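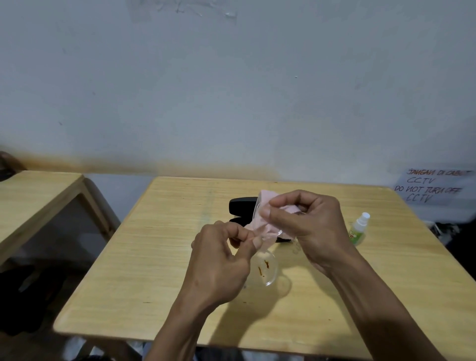
Call for participants: everyday hand tasks for robot learning

Skineo is looking for people who are good with small, fiddly things. You clean a pair of glasses at a table, put them back in the case, open a little tube, fold a cloth, and you do it your own way. Our research group uses first-person video of these tasks to teach two-armed robots how hands share a job, and we would love to have more hands in it!

We have 1480 recordings so far, made by 20 people, and the first result got us pretty excited. A model trained on 836 of them, with every pause and fumble left in, was better at guessing which hand would move next than the same model trained on trimmed clips. So please don't practice beforehand. If you drop the cloth, pick it up and carry on.
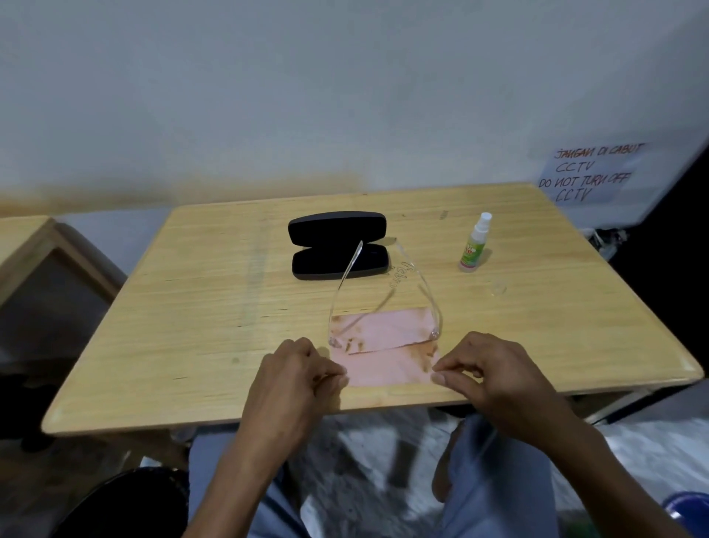

Iida Sjöberg wrote to us after her first session: "I kept wanting to start over when I did it clumsily, and you kept telling me to go on. By the second hour I had stopped thinking about my hands at all. Will left-handed people be compared with the rest?" Yes, they will – and we are short of left-handers, so do mention it when you write.

A session lasts 2 hours, breaks included, and is paid at the end of the visit. You sit at a table for most of it. You need to be 18 or over and comfortable wearing a camera on your head. No technical background needed, and glasses wearers are very welcome. Your voice is removed from the recordings, and you can withdraw them at any point before the data set, Brarken, is released. 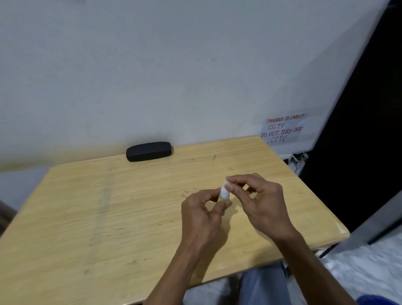 Small-object task: both hands on a white tube, glasses case at the back of the table.

Sessions run through October at our Skusmont and Brekke sites, mornings from 9:30 and afternoons from 1:30. To sign up, send us your name, the site you prefer, which hand you write with and a couple of times that suit you. Questions about the method are welcome too – we like talking about it.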